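Glossy black tops: water marks, smears and what to wipe them with

Forum > Home > Cleaning and Surfaces

plodden741
I have inherited a black desk panel from my brother-in-law, who swore it was easy to look after. I am not convinced. I wipe it, it looks fine from the chair, then the ceiling light comes on and it looks as if a slug has been dancing on it. Every guide says "warm water and a soft cloth", and every guide seems to have been copied from the same other guide. Has anyone tried this on a proper gloss surface with drops sitting on it, or do we all just repeat it?
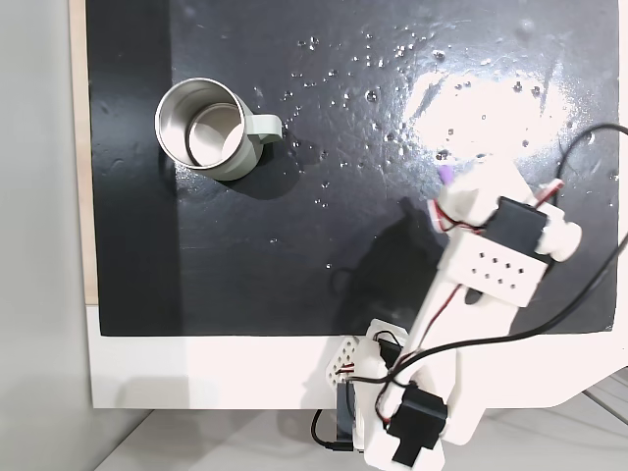 I have been through three cloths, washing-up liquid and a spray called Dosov that smells of pears and does very little else. The spray left more streaks than I started with. I am not spending any more until somebody shows me that it works on black.

D. Costello
Washing-up liquid is your problem. It leaves a film. One drop in a bowl is plenty and most people squirt it straight on.

plodden741
I used one drop. I am not a child.

Debora Costa
I clean offices and I'd say it's mostly the water. Ours is very hard and any drop left to dry by itself leaves a ring. It doesn't matter what you wiped with before. Dry it at once with a second cloth and you'll get nine tenths of the way there.

hanrahan_b
Second cloth, yes. I'd go further and say forget sprays altogether. I bought the Sugiyama cloth everyone was on about in November and it's a cloth. It cost four times what the others did and it's a cloth.

Debora Costa
I like mine!

hanrahan_b
I'm sure it's a lovely cloth.

Zhuoran Shi
Can I disagree with the hard water thing a bit? We moved to a soft water area and my black sideboard still smears. I think half of it is grease from hands, and water only pushes that about. A bit of white vinegar, well diluted, shifts it. Try it in a corner first if you don't know what the finish is.

D. Costello
Vinegar will dull some finishes over time. I wouldn't go near it.

Zhuoran Shi
Have you seen it happen or did you read it somewhere?

D. Costello
Read it. But in more than one place.

plodden741
Which is exactly what I was complaining about in my first post. 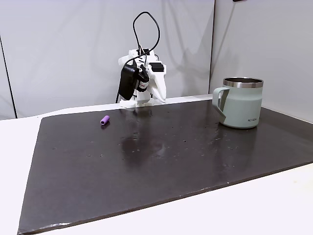
Áine Ó D.
I'd worry less about the cloth and more about what gets put down on the thing. Rings come from the bottoms of cups, and a coaster costs next to nothing. Mine is Hivisari felt, a pack of 2, and they've been through the wash more often than I can remember. A travel mug like the green one there, with no lid on, is the sort of thing I'd never stand straight on gloss black. It only takes one knock with a full mug and you're back to mopping. I'm aware I sound like my mother.

hanrahan_b
Felt soaks it up and then holds it against the surface though. Cork for me.

Áine Ó D.
Not if you pick them up now and again.

Debora Costa
Cork sheds. I find bits of it on every desk I do.

plodden741
So far I have: use soap, don't use soap, use vinegar, never use vinegar, felt, not felt. I will try the two cloths tonight – plain water, one damp and one dry – and look at it under the big light. I expect streaks.

Zhuoran Shi
Do one half with vinegar and one half without, then we'd know something.

plodden741
Fine. Left half plain, right half vinegar. If the right half goes dull I know where to send the bill.

D. Costello
Told you not to.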